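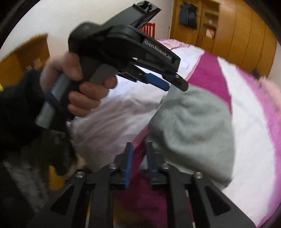

**Two-handed demos beat one-handed for cloth, Cinbridge group says**

Recording people with a gripper in each hand gives robots better laundry skills than recording one hand at a time, according to a report out in April from a small lab in Cinbridge.

The group, led by Bernadette Chevalier, collected 3,691 short recordings in ordinary bedrooms. Clothes on beds, mostly. No robot in the room – a person squeezes the triggers and the motion gets logged for training later.

Then the comparison. Same policy, same training time, 2 sets of data. The set with both hands recorded together won on picking up crumpled cloth and on spreading it out. Gap was widest on soft knits, smaller on towles.

"One hand pins, the other pulls. Split them up and the timing is gone," said Kyrylo Tkachenko, who ran the trials. He wants more homes in the next round, and messier ones.

Some 'buts'. Only nine people did the recording, all of them with practice. 1,007 clips got thrown out before training, mainly for lost tracking when the hands crossed. And fitted sheets are still a mess either way.

Volodymyr Moroz, who works on grasping at Lalham and wasn't part of the study, called the result useful but wants to see it on a second arm setup before he beleives the size of the gap.

Code is promised for the summer. The recordings will take longer – faces and family photos have to be blurred out first, Chevalier said.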